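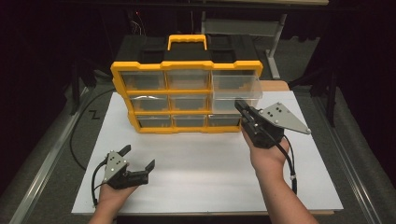 How to set up a small parts station when the picking job changes

In this page, we will go through how to set up a bench for a job that is partly automated, where people show the task by hand and the machine repeats it later. We run benches like this at Plindirard, and the steps below are the ones we use when a new station opens. They cover the bench itself and also the changes to the working day, which take longer to sort out than the bench does.

What you need

A table with a flat, plain board on top. White works well because small parts show up against it.
A drawer organiser with clear drawers.
Two hand-held grippers, one for each hand.
Tape for marking the table.
A logbook, on paper or on a shared screen.

Step 1. Fix the layout

Put the board down and square it to the table. Stand the organiser towards the back of the board, with its drawers facing the operator. Leave clear space in front of it so both grippers can move without touching the drawers by accident. Mark the position of the organiser on a drawing of the bench and pin the drawing up where both shifts can read it. If the organiser is moved between shifts, the recordings from before and after will not match and some will have to be done again.

Step 2. Route the cables

Each gripper has its own cable. Run the cables down the side of the board and keep them off the middle. Leave enough slack for the operator to reach the furthest drawer. Check this with the shortest and the tallest person on the team, as their reach and elbow height are different.

Step 3. Start with empty drawers

Do the first recordings with nothing in the drawers. Open one drawer with the right gripper, pause, and close it again. Hold the left gripper open and out of the way until it is needed. Pull straight and at an even speed. A drawer that is pulled at an angle will catch in its frame, and the operator ends up fighting it.

Work along the top row first, then go down. The lower drawers need the wrist turned further and most people find them harder.

Step 4. Keep the sessions short

Holding a gripper is tiring in a way that ordinary picking is not. The weight sits in front of the hand and the forearm does most of the work. We stop after around 2 sets and swap over. Put the swap on the rota. If it is left to the operator to ask, people carry on too long.

Step 5. Write down what went wrong

Log every dropped part, jammed drawer and false start. Do not delete the bad attempts before someone has looked at them. The person who did the attempt should write the note, in their own words.

What changes for the people on the bench

Before the new stations came in, a picker at Plindirard fetched parts, counted them and bagged them. The job now has more showing and checking in it and less fetching. Some people like this. Others miss the pace of the old work and say the day feels slow. Both views came up in January and both were fair.

Dwight MacLeod moved over from the packing line and now trains new starters. His advice is to let people handle the grippers for a full morning before anything is recorded. We have kept to that since.

Three points to settle before the station opens:

Pay grade. Demonstrating a task is skilled work. Agree the grade in writing first. At our Flarnance site this was left until afterwards and it caused bad feeling.

Targets. Do not carry over the old picks per hour. They measure something else.

Who may stop the work. Anyone at the bench should be able to, without asking a supervisor.

Common problems

The drawer opens and then slides back. Check that the table is level.

The gripper slips off the drawer front. Close the jaws on the corner or the edge, where there is something to hold.

The operator leans forward all the time. Bring the organiser nearer, update the drawing, and start a new set in the log.

Page last changed 2026-09-02.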